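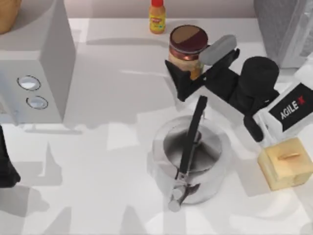

Simulated counter added to the teleoperation queue

The simulated kitchen counter is now open for demonstration recording alongside the two physical benches at Haugland. It uses the same pair of arms, the same leader handles and the same episode format, so operators who have been signed off on the benches need no further training beyond a short session with Leif Viklund on the viewer controls.

The first task on the counter is the kettle. The operator takes the kettle by its long black handle, lifts it clear of the surface, moves it to a target position and sets it down upright. The other objects are there as clutter and stay where they are. An episode in which the jar or the bottle at the back is pushed out of place should be marked as a failure, even if the kettle reaches the target. Failed episodes are kept. They are stored in a separate folder and are used to train the success classifier.

Operators moving over from the benches should note the following differences.

There is no force feedback through the leader handles in simulation. Contact is shown only in the viewer, by a tone that rises with the computed grip force. Most people squeeze too hard for the first few episodes. Close the gripper until the tone starts, then hold.

The handle of the kettle is modeled as a rigid part. On the bench kettle it swings a little, and operators have learned to wait for it to settle. That pause is not needed on the counter and should be left out, as the policy will copy it.

Shadows change between episodes. The light positions are drawn at random at each reset, and the shadows on the white surface can be long and overlapping. Judge height from the side view and not from the shadow of the gripper.

Either arm may be used for the kettle task. Choose the arm before pressing record and keep to it. Episodes in which the operator changes arms halfway are rejected by the checker. The idle arm may be parked anywhere that does not block the top view.

As of the end of February the kettle set held 3023 accepted episodes, 42 of them repeats recorded after the Flostska time-stamp fault. In that fault the joint positions were logged four control steps behind the camera frames. The effect is small in slow motion but plainly visible at the moment of grasp, where the gripper seems to close before the command is given. Sølve Myklebust has corrected the logger, and the affected originals have been removed from the training split. Anyone holding a local copy should download the set again.

A first policy trained only on simulated episodes was tried on the Hurkden bench. It reached the handle in most trials but tended to approach too low, and the lift was uneven. The next run will mix simulated and bench episodes in equal parts. Results will be given in the next issue.

Recording slots are booked through the Caltitz page in the usual way. Each slot is two hours, including calibration. Please run the handle calibration at the start of every slot, even when the previous operator has just finished, and enter the offset in the log before the first episode.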